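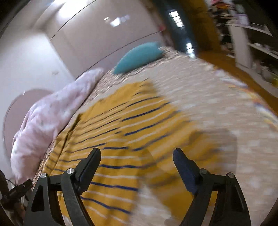
Mustard item on the bed, navy and white stripes, far edge rumpled. Pink bundle along the left.

Nerach notebook, 9 June 2022
Entry 133: flat lay on a bed

Purpose: decide whether the laying-out instructions written in May for a table can be used on a made bed. Tirumlow want one set of instructions for both.

Surface. Patterned bed cover left in place. It gives under the hand, so smoothing from the middle outwards pushes a ridge ahead of the palm. Short strokes worked better than one long one. The small print on the cover is no use as a guide for straightness. The stripes on the garment are: take one navy line near the chest and set it square to the near edge of the bed before touching the sleeves.

Order used:
Hem towards the operator, neck to the far side.
Body first, pulled at the side seams only.
Sleeves next, cuff held, no pull on the shoulder.
Check the hem last. The rib draws in and should be left drawn in.

Cuff to cuff with both sleeves straight out: 144 cm. Chest all round, taken as twice the flat width: 99 cm. Repeat on the chest within 2 cm, which is poor. The table gave better. I put the difference down to the soft surface and the tape sinking at one end. Use the stiff rule next time.
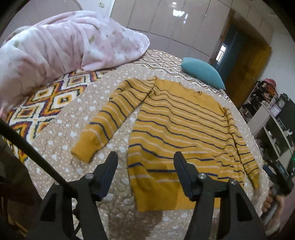 Sweater laid face-up, neck at the far side. One sleeve folded diagonally to the lower left, the other down along the body.

Sleeves. The May text says "arrange the sleeves neatly", and that can be read several ways. Both positions in the second photo could pass. Proposed wording: "each sleeve straight, cuff level with the hem". Merrick prefer sleeves out to the sides for measuring, so that needs its own line.

Bedding. Clear pillows and spare covers before starting. Leaving them at the head end is acceptable for a sweater but will get in the way of anything longer. Add to the list.

Stripes at the side seams: not checked properly, lighting uneven. Plain rib at the hem gives a clean line for the lower edge, so measure length to the bottom of the rib, not to the last stripe. The Trusport form has one box for length and does not say which. Ask.

To do: reword sleeve line, repeat chest width with rule, same again with a thinner knit.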